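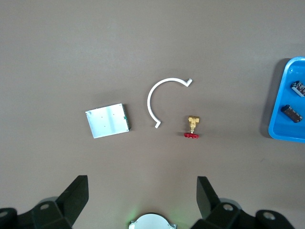
I've spent most of this month on one small question: can a robot learn where to hold a thing from the way it failed to hold the last one? Our grasping model (we call it Min, after nobody in particular) used to look at the table, score every possible grip, pick the highest and forget all about it afterwards. Now it keeps a short memory of its misses and carries them over to the next object, and I am properly excited about what that does. Take the white C-shaped bracket lying between the plate and the little brass valve. The old Min loved the middle of the C. It drew a neat box round the whole shape, aimed for the centre of the box and closed its fingers on air, again and again, because the centre of a C is a hole. The valve with its red handwheel gave a different sort of trouble, with the model forever torn between the body and the wheel.

Ji-hoon Seo had the idea back in March, over a very bad sandwich. She wondered why we threw the failed grasps away when we had so many of them! At that point the log held 3,314 attempts, and all we had ever trained on was the successes plus a handful of random negatives. The misses had the finger positions, the motor current, how far the fingers closed, everything. It was all sitting there on the disk.

So the method goes like this. When a grasp fails, we store a small patch of the picture from where the fingers went, together with a few numbers for how it failed: closed on nothing, slipped out, pushed it away, and so on. Before the next attempt, Min compares each candidate grip with the stored patches. If a candidate looks like an old miss, its score drops, and the drop is bigger if the failure was of the "closed on nothing" kind. No retraining in between. The memory holds 247 patches and the oldest fall out when it is full. (I tried 454 first and it got timid, refusing perfectly good grips on anything thin.)

Deok-su Hwang ran the comparison so that I couldn't fiddle with it. Same parts, same starting layouts, old Min and new Min taking turns. On the ring-like and hook-like parts the new one needed far fewer tries before it got hold of something, and you can watch it change its mind: two goes at the hole, then a shuffle over to the strip itself. I made everyone in the office come and look at the score map. The bright blob in the middle fades and a thin bright line grows along the arc. Lovely!

Flat plates are still a pain. A flat thing on a flat table gives the fingers very little to get under, and remembering the misses doesn't help if every grip on offer is a poor one. Min just gets gloomier about all of them. Poppy Horrocks thinks we should let it nudge a plate to the edge of the table first, and she has a sketch of how the memory could cover nudges as well as grips. I'd like that very much, but the table edge is also where the Kiretti gripper cable has a habit of snagging, so we need to sort that out before anyone tries it.

Shiny parts are the other worry. A patch stored under one light can look quite different under another, and we saw Min repeat a miss on brass when the blinds had been moved. Soo-ah Won is testing a version that compares depth as well as colour — slower, but it doesn't seem to care about the blinds so far.

I'll put the code up once I've cleaned out the swearing in the comments. If you have a gripper and a pile of old failed attempts, please don't delete them. I'd love to know whether the memory size we settled on suits anyone else's parts, or whether it only suits ours. Next job for me is the cable.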